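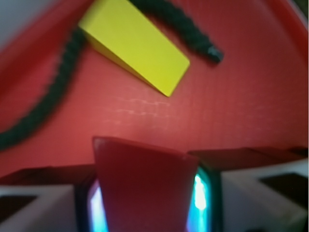

Wrist camera still attached to ticket 242. Yellow wedge and green rope on the red surface.

Ticket 242
Product: Lokano wrist camera and gripper kit
Submitted by: Hubáček integration desk
Opened: 07/02/2020
Priority: normal
Status: waiting on customer

Problem as reported
Grasp planner rejects the yellow wedge when it lies near the green rope. Log shows "no valid contour" and the arm goes back to its start pose. Same wedge with no rope on the surface is accepted. Kit is under evaluation at our site, on loan through Zivness, and the loan runs until November. Software is the Clurnora package as shipped, default profile.

Support, first reply
Still received. Sharpest detail is on the wedge and on the rope near its frayed end. The outer parts of the picture are soft, including the rope along the left side. There is a pale reflection on the red surface in line with the finger tip, and the finger is close in color to the surface behind it. Blue lights are on at the gripper base.

Please do the following in order and report after each step:
1. Turn off auto exposure in the camera tab. Set exposure to 12 ms.
2. Reload the finger mask. The default mask separates the finger by color and does poorly on a red background. Use the shape mask.
3. Lower the gripper lights to level 4.
4. Repeat the pick with wedge and rope in the same position.

Customer
Step 1: no change in result. Picture is darker.
Step 2: shape mask loaded after a restart of the vision service. Without the restart the old mask stays active and the tab shows the new name anyway. Manual does not mention this.
Step 3: done. Reflection on the surface is still there, so it probably comes from the room lighting.
Step 4: wedge accepted in 6 attempts in a row. Grasp angle was wrong in the last one, jaws closed across the sloping face and the block slipped.

Support
Restart issue confirmed on our bench and passed to documentation. For the grasp angle, set "prefer parallel faces" to on. It is off in the default profile. On a wedge the planner will otherwise take any pair of edges that fits the jaw opening.

The rope is a separate matter. The default profile treats long thin shapes as part of the nearest object if the gap is small. Raise "minimum gap" one step at a time until the two outlines separate in the preview. We do not have a fixed value for braided rope.

Customer
Parallel faces on. Gap raised two steps, outlines now separate. Frayed tip still shows up as a small extra object in the preview. Is there a size filter?

Support
Yes, "ignore below area", second page of the planner tab. Send the exported profile and a log once it is set. Ticket stays open until we have both.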